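April, 07:40

Notebook, Stovon restoration site, soils and seedling work. Continues from the germination tests.

Goal for this block: decide whether the direct-seeded strips on the lower slope are worth keeping in the plan, or whether we go to nursery stock for the whole lower half. Sunee Nakpan wants an answer before the Leson nursery closes its order book.

**Plots**

18 plots on the old grazing ground, each 10 m by 10 m. Nine direct seeded, nine planted with plugs. Same species mix in both (oak, hornbeam, field maple, wild pear). Deer fence on all plots except the three at the top, where we ran out of wire and used individual tubes. Keep the top three separate in the analysis. I did not do this last time and had to redo the tables.

**Soil**

Bulk density is the thing to watch. Readings from the lower plots came in high again, 1.48 to 1.55 g/cm³ in the top 10 cm, against 1.21 upslope. Consistent with cattle standing near the old trough. Penetrometer stopped at 14 cm in plot 6 and would not go further at three separate points. Could be stone. Needs a pit.

pH 6.1 to 6.4 across the site, no pattern. Organic matter pending. The first batch of crucibles went into the desiccator without labels, so those weights are discarded. New batch weighed in, labels written on the base in pencil this time.
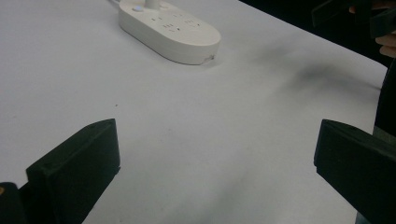

Loss on ignition to be run at 550 °C for four hours, same as the Jurić reference samples, so the two sets can be compared directly. Do not switch to the shorter program. Blagoje Leka used it on the pilot cores and the numbers came out low by a percentage point.

**Seedling count**

Total live seedlings and plugs across all plots: 2,929. The split matters more than the total:

| Treatment | Live, all plots | Median height (cm) |
|---|---|---|
| Direct seeded | 1,604 | 9 |
| Plug planted | 1,325 | 31 |

The direct seeded figure looks good until the rows are broken out by slope. Most of the live stems are upslope. Plots 4, 5 and 6 carry almost nothing but maple, and the oak there is down to single stems. Vole damage on the oak: clean angled cuts at the collar, husks left in the drill line. Acorns went in at 3 cm. Try 6 cm next time, if the ground will take a dibber at all.

Recount of plot 11 differed from the first count by 40. Traced to the boundary string, which had slipped off the northeast peg and let in part of the neighboring strip. Second count is the one in the table. Peg replaced with rebar.

**Moisture loggers**

Four loggers in, two per slope position, 10 cm and 25 cm depth. Logger 3 reads flat at 0.31 for the whole interval and I don't believe it. Pulled it, cleaned the contacts, put it in the dry sand standard overnight. It read 0.04 in the sand, so the sensor is fine and the fault is probably the air gap around the probe. Reinstall with a slurry of sieved site soil, not backfill.
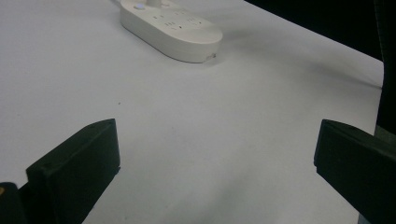

Upslope loggers track each other well and dry down after rain in five to six days. Lower slope at 10 cm stays wet much longer, then drops sharply and crusts. Bad combination for a germinating acorn. It fits the density numbers, but with one working logger at that depth I would not put it in a report yet.

**Options for lower slope**

1. Rip along the contour to 40 cm, then direct seed again. Cheap on seed, but machine time has to come from the Zisano contract, and the ground must be dry enough to shatter. September at the earliest.
2. Plugs with hand-dug pits, no ripping. 200 pits per day is the best the crew has managed on soft ground. Expect far less here.
3. Leave it. Alder and blackthorn are already seeding in from the ditch. Fence, monitor, revisit in two years.

My preference is a mix — option 1 on plots 4 to 6 and option 3 along the ditch margin, where the natural regeneration is dense enough that planting would only disturb it. Option 2 stays as a fallback if the autumn is wet.
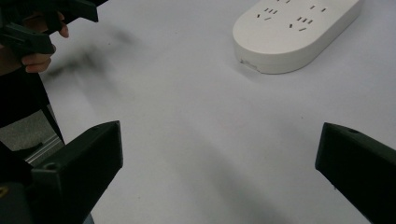 Sunee Nakpan: I would not rip plot 6 until you have dug the pit. If the penetrometer is hitting stone at 14 cm, the tine will bring it up and you will lose the seedbed. Also, the ditch margin is inside the flood line on the old drainage map, so check that the fence can go there before you cost it.

Agreed on both. Pit in plot 6 goes first, 60 cm square, down to refusal, log the horizons and take a ring sample at each. Drainage map is in the flat file, second drawer; I will trace the flood line onto the plot plan.

**To do**

- Dig and log pit, plot 6
- Reinstall logger 3 with slurry, check after 24 h
- LOI on new batch, two blanks per run
- Ask Leson what plug sizes are left in oak and whether the seed source is local
- Blagoje to send raw weights for the pilot cores, including the tare column
- More rebar for corner pegs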